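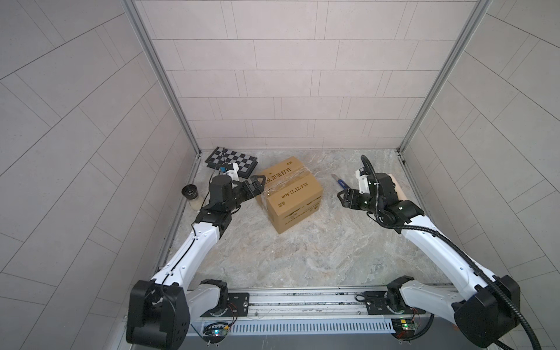

The capital request for the second cell was due at noon on Friday, and Eluned Bevan had a blank in row 14. Row 14 was labeled "Consumables and end effectors, year one." The rows above it were filled in. Mounting rail, two arms, controller boards, corner posts, tile lining, freight from Triletti: each had a quote number and an expiration date.

Row 14 had no quote because no vendor at Flodlow's approved level sold fingers separately. They came in sets with the wrist, at $2,276 a set, and the lead time was 17 weeks.

"Put one spare set," said Recep Kaplan from Purchasing. "You got by with one last year."

"Last year we weren't opening boxes."

He asked what opening boxes had to do with it. She told him to come down and look at the fingers.

The existing cell was set up for the receiving task. The carton on the slab was still in its film, with a utility knife beside it, blade out. Kaplan read the label on the door, which gave the cell an asset number and a depreciation period of five years. Then he leaned in and looked at the gripper. The black had gone gray in patches.

"Is that wear or dirt?"

"Wear."

"How many cycles?"

"The log says 323 on this pair. Lougher rates them for 800."

"So they're fine."

"They're rated for 800 on foam," Bevan said. "Cardboard isn't in the table."

Kaplan wrote that down. He had the request form on a clipboard and used the margin.

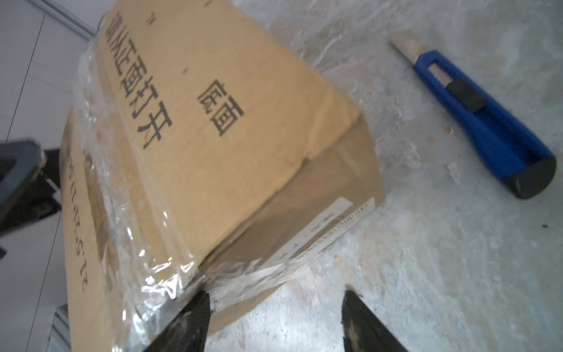

## Row 14, second draft

Arwel Ruddock in Finance sent the form back at four with one comment: *Justify quantity.* Bevan had entered three sets. She attached the cycle log and a paragraph on abrasion. Ruddock replied that the paragraph was an opinion and the log was a number, and that the number supported one set.

She called Domingo Henríquez, who had run the same arms at Fakitz before they closed the line. He still had his replacement records. On foam and plastic parts his fingers had lasted close to the rating. On corrugated they had been pulled at less than half of it.

"Pulled by whom?" she asked.

"By me. They started to slip."

"Did you write down that they slipped?"

"I wrote 'replaced.'"

She entered his records as Attachment C and changed the quantity to two, with the third moved to a contingency line. Then she went back downstairs, where the arms had been powered up for the afternoon run.

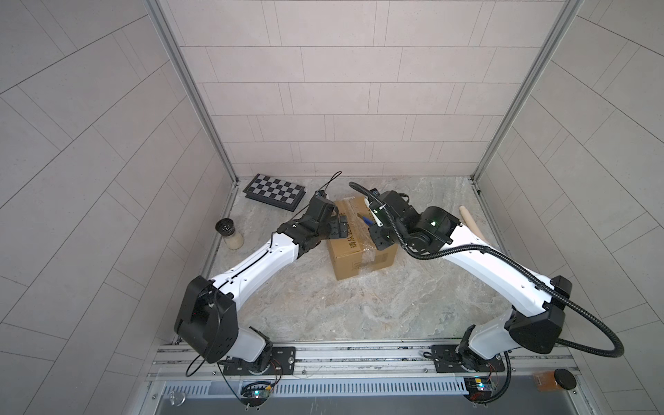

Kaplan was already there with the clipboard. He had added a column for cycles on cardboard, ruled in pencil, and had left the first line open for her initials.

"If Ruddock wants a number, you'll need your own," he said. "Henríquez isn't on our payroll."

"It won't be ready by Friday."

"Then ask for two now and file an amendment in December."

Bevan initialed the line. She copied the starting count from the log, 323, and wrote the finger set's serial number next to it. At 4:50 she sent the form up again with row 14 filled in, and Ruddock's office returned a receipt.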